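Clenham Street Neighbors - Minutes of the March Meeting

Hamdia Negussie welcomed everyone and thanked those who had come out in the rain. The February minutes were approved with one spelling fixed.

Money: we hold $3,447, with $481 still owed to the Grevbridge print shop for the spring flyers.

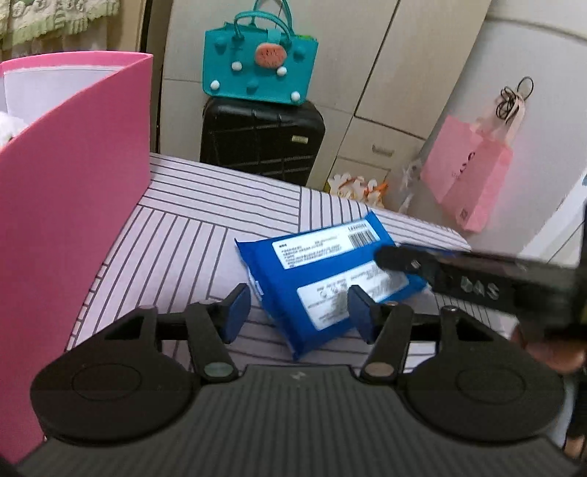

Revathi Ramasamy then talked us through the plant sale, and there was a good long chat over whether tomatoes should go out front again - they will. Tables go up at 8 a.m. on Monday.
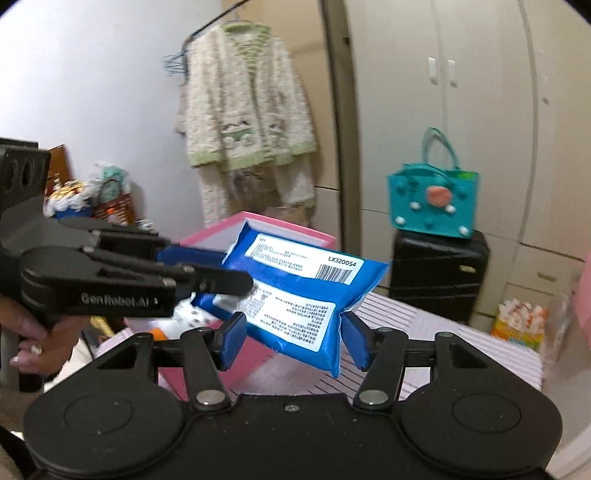
Blue pouch with its two white labels

Next meeting in April, same room, and do bring a neighbor.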